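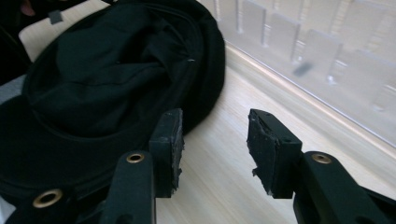
Karesum Hand-Held Gripper - Pad Inspection and Safe Use

The Karesum is a two-finger, hand-held gripper intended for work with cloth, bags and garments. The following rules apply to all units supplied by Avideck and form part of the conditions of use.

Inspection before use
The operator shall check both finger pads at the start of each shift. Pads with frayed edges, missing pieces or holes in the surface shall be reported and entered in the wear log. Pads are replaced in pairs - a new pad shall not be run against a worn one. Each linkage bushing shall turn freely and sit flush in its arm.

Handling of fabric
Grip a raised fold, close the fingers slowly and keep the free hand clear of the linkage. Sleeves, cords and loose jewelry shall be secured. Continuous use is limited to 20 minutes, followed by a break of 15 minutes.

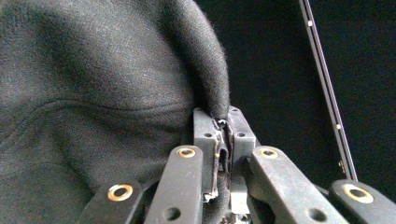
Knit fabric held between the finger blocks.

Records
Wear logs are kept for 2 years and shall be available at the workstation. Entries are reviewed every March by Olesia Demchenko, Product Safety. Requests for changes to these rules should be sent in writing to Ottar Tangen, Standards Office.

Replacement parts
Pad pair, bushing set and linkage arms are available from Avideck. Parts from other suppliers are not approved for use with this unit.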